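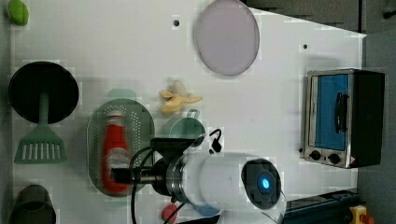
A black frying pan and a lavender plate on a white tabletop.

How Heat Moves Through a Pan

Heat is energy that moves from a hotter thing to a cooler thing. It keeps moving until both are at the same temperature. In a kitchen, heat travels in three main ways.

Conduction
Conduction is heat moving through things that touch. A burner heats the bottom of a pan. The tiny particles in the metal shake faster and bump into the particles next to them, and the heat spreads. Copper and aluminum conduct heat well. Wood and most plastics conduct it slowly. Materials that slow heat down are called insulators.

Convection
Convection is heat carried by a moving liquid or gas. Water at the bottom of a pot warms up, gets a little less dense, and rises. Cooler water sinks and takes its place. An oven set to 400 degrees Fahrenheit also moves heat this way, through the air inside.

Radiation
Radiation is heat that travels as waves. It can cross empty space. The glowing wires in a toaster send heat to the bread without touching it.

Try it
You need a metal spoon, a wooden spoon, and a mug of warm tap water. Ask an adult to help.
1. Stand both spoons in the water.
2. Wait 2 minutes.
3. Touch the top of each handle. Which one feels warmer?

Words to know
Particle: a very small piece of matter
Dense: having a lot of matter packed into a space

Text by Bheki Kruger
Next page: Why Ice Floats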